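Chapter 6

Petty Crime in the Local News

Most crime that gets into a newspaper is small. A bicycle is taken from a porch, a man is fined for shouting outside a bar, a window is broken and the police ask for witnesses. Stories of this kind fill more space over a year than murders do, and they are usually handed to the newest person in the newsroom. For that reason the subject comes early in this book, before the chapters on major trials and appeals.

The chapter deals with three stages: the first report, the arrest, and the court hearing. Each has its own sources and its own legal risks. A reporter who mixes them up can print something untrue without inventing a word of it. "Police are investigating a report of a theft" and "police are investigating a theft" look almost the same, but the second one says that a theft took place.
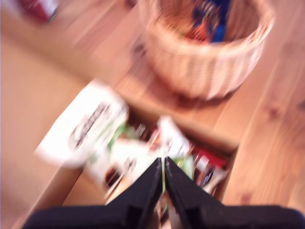
Ruaridh Galbraith would go further and drop the word "report" as well, writing only that a person told the police something at a certain time. We think that is too stiff for a four-line brief, but his point about the clock is a good one. The time of the call, the time of the event and the time the officer arrived are three different things, and the police log may give only one.

6.1 The Vanville sample

Much of the discussion below draws on a set of briefs printed in Vanville over one July. There are 37 of them. Of these, 22 came straight from the police log, with little added beyond a headline. The rest began with a call to the newsroom or a post on a neighborhood page. We chose a single town so that students could follow the same few streets, officers and judges through the whole month -- and see how often a story was started and never finished.

The missing ending is the most common fault in the sample. An arrest was printed, often with a name and a street, and the result in court was left out. In one case a man from Wiltitz was named when he was charged with taking a coat from a hotel lobby. The charge was dropped, and the paper had no system for finding that out. His name stayed in the online archive with the charge beside it.
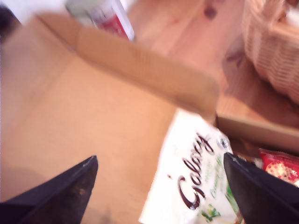

A simple tracking sheet would have caught the case. It needs the name, the charge, the next court date and the initials of the reporter who will check it. Some newsrooms set a rule that no one is named at arrest unless somebody has signed up to follow the case to its end. Others name no one for offenses where the loss is under $1000. Both rules are discussed in Section 6.4, along with the complaints made against each.

6.2 The odd story

Every log has a few entries that are funny on first reading. A man in costume is asked to leave a bus. A goose is reported as a prowler. These get picked up by other outlets, and around 30 words written in a hurry may be read by far more people than anything else the paper runs that week.

The trouble starts when the odd detail hides a person who was hurt or frightened. If there is a victim, write the brief as though the costume were not there, then decide whether the detail belongs.

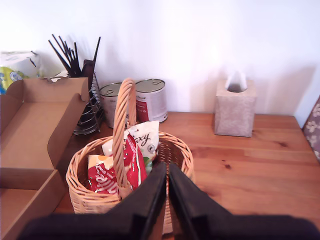 One reader of our first edition wrote that the advice would kill off the only part of the paper people enjoy. She asked why a harmless entry should be treated like an assault. It should not be, and the goose can stay. Our concern is with entries where the harm is real and the headline treats it as a joke, as in the second of the Cairns briefs reprinted at the end of the section.

Before going on, read both Cairns briefs and underline every statement that has no source. Keep your marked copy, as you will need it again for the exercise in Section 6.3.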